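Call for Voice Participants: Recorded Product Tutorials, July Session

Lotholm Audio is seeking voice participants for a new series of recorded product tutorials. The recordings will accompany short instructional videos and telephone help menus prepared for Joden, a supplier of small household appliances. Applications are open to experienced narrators and to persons with limited professional experience who can demonstrate clear and steady delivery.

The series consists of 14 scripts in American English. Each script runs to no more than five minutes when read at the required pace. Selected participants will be assigned at least three scripts and will record them at our studio on Crichton Street. Remote recording is not available for this series, as all voices must be recorded in the same room and on the same equipment.

Participants will be expected to read each script in full before the session, attend one rehearsal with the session director, Anathi Van der Merwe, and remain available for one round of corrections. Corrections that result from changes made by the client after approval are paid separately — they do not count toward the included round.

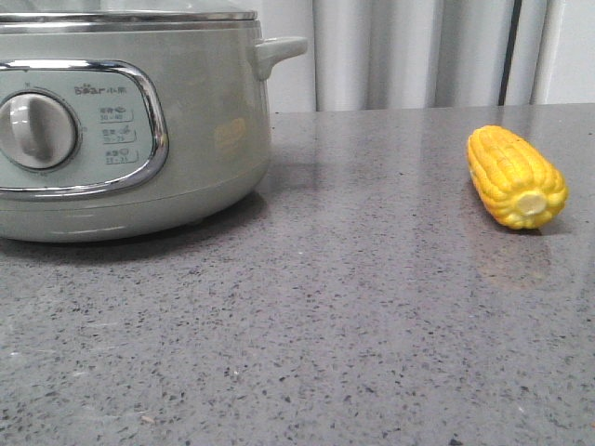
Tone is the main point on which recordings will be judged. The client has asked for a calm, friendly reading that leaves the listener time to act on each instruction, with no trace of a sales voice. Names of parts must be spoken evenly and in the same way each time they occur. A sentence that asks the listener to find the round knob on the front panel, for example, should give equal weight to "round knob" and "front panel," with a short pause before the next instruction. Applicants who are used to commercial or promotional work should keep this in mind when preparing their samples.

Applicants must be at least 18 years of age and legally permitted to work in the United States. Fluency in American English is required. Regional accents are welcome, provided that every word can be understood on a first hearing. Prior experience with e-learning, telephone prompts or audio guides is an advantage but is not a condition.

Payment is $50 per approved script. The rehearsal is paid as one additional script. Participants grant the client the right to use the recordings in instructional videos and telephone menus only — any other use requires a new written agreement.

To apply, please submit the following through the Plokum applicant portal:

A voice sample of no more than three minutes, unedited and without music
A short statement of relevant experience
Dates in July on which you are unavailable

Samples will be reviewed by Narendra Dhillon and Bimla Nautiyal. All applicants will receive a written reply. Questions about the scripts or the terms of payment may be sent to Vikas Sachdeva, Talent Coordination, through the same portal.

Posted 2019-06-18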